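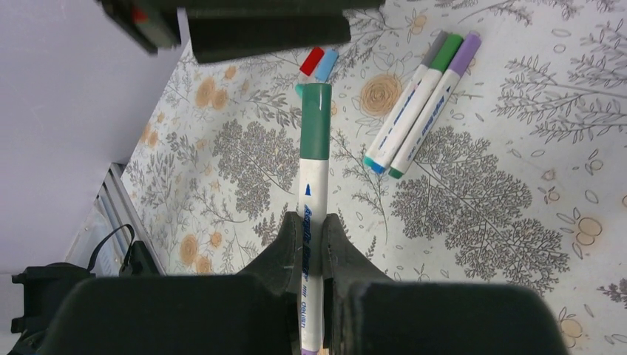 A marker in the gripper at the Stasiv open day, with more waiting on the cloth.

By Jamie Crabtree
November
2 min read

The hall at Sestcombe opened at 9, and by then visitors stood already three deep at the table. Stasiv had covered it with a flowered cloth, like in a kitchen, and the robot had to handle acrylic markers on it - a small task, but the fingers must press just enough. I stayed for two rounds. The engineer from Mitavora beside me took notes and did not once look up at the screen.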